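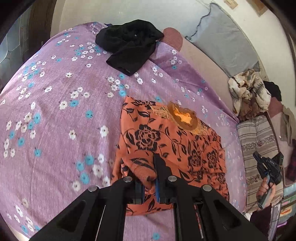 Blažena says never to iron printed cotton on the right side, and that if I fold the orange one with the roses facing in, they'll keep their black for years. Fine, Blažena! I'm folding it her way, mostly because she'll check.

May 26, 2026. Bedroom day, finally. The purple flowered sheet is on (I do love those little white and turquoise flowers, they cheer the whole room up) and everything else got dumped on top of it to be sorted. The black thing I still haven't decided about. It's been through two clear-outs already and I never wear it, but it's so soft... maybe in November I'll be glad of it.

Then there's the little round ornament with the straw-looking fringe, which I want to hang by the mirror if I can find a hook. Esmaeil thinks it would look better in the hall. He also thinks I should get those storage boxes from Peeters, 15 dollars each, and I'd need a few. Maybe after payday.

Orange pile goes on the middle shelf. Still have the whole sock drawer to do, and I want a sandwich first.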